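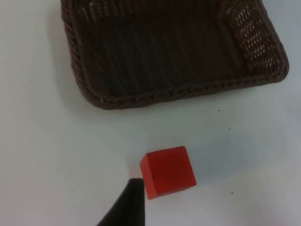 Notebook, February, just after ten in the morning. Second go at the weaving samples for the Sondlow order, and I'm starting with the rims this time, as that's where I got myself in a tangle last month. The order is for bread baskets, the big rectangular sort with rounded corners, and they want something that will put up with being wiped down at the end of every shift, so real cane is out and we're on the plastic stuff. The one I keep going back to is the dark brown basket on the white table, with the rope-like braid wrapped round its rim. I love that rim! It's thick enough to get your fingers round and it carries on round the corners without going thin, and mine always go thin. I also like how the weave opens up into little diagonal gaps at the right-hand corner while the floor stays close and ridged. Light comes through the corner and the floor looks solid. I'd like ours to do the same, if I can work out where to make the change.

Strand first. I've got two lots in: the Clirnum, which is a flat brown strand with a bit of a shine, and the Flaltent, which is rounder and duller and (to my mind) nicer to look at but a pig to work. Cut twelve lengths of each and left them in warm water while I had my tea. The Clirnum came out bendy and stayed bendy for a good while. The Flaltent was stiff again before I'd got the second row on, and it squeaks, which set my teeth on edge all morning.

Rim, attempt one, Clirnum. Three strands twisted together over a core of the same stuff. Looked lovely along the straight and then bunched up at the corner like a sock. Undid it back to the middle.

Rim, attempt two, same strand, but I eased off the twist a hand's width before the corner and picked it up again after. Much better. You can still see where I changed my mind on the inside, but you'd have to be looking. Kept this one, it's on the hook by the window with a blue tag.

Rim, attempt three, Flaltent. Gave up at the first corner. Thumb sore. If anyone else fancies a try there's plenty left on the reel, but wear the gloves.

Floor. Ran the ridges front to back, all the same way, packed down hard with the bodkin. Crumbs are the worry. They'll sit in the grooves whatever we do, and I did suggest a cloth liner to Sondlow, who said no, they want the weave showing. Fine. I tipped a handful of dry crumbs in and turned it over, and most fell out with one knock. The rest needed a stiff brush.

Strand left on the Clirnum reel by the counter: 2,387 metres. The next reel up is 1,000 metres and the price drops once you order over 200 reels, so that's no help to us whatsoever.

Still to do: side walls, and the corner where the weave opens out. I think I need to drop every other strand at the bend and cross what's left, but I've only drawn it on the back of an envelope so far and the drawing looks like a fishing net. Envelope is pinned above the sink. Ismail sample board wants returning too, it's behind the door, and please can whoever has the small side cutters put them back on my bench.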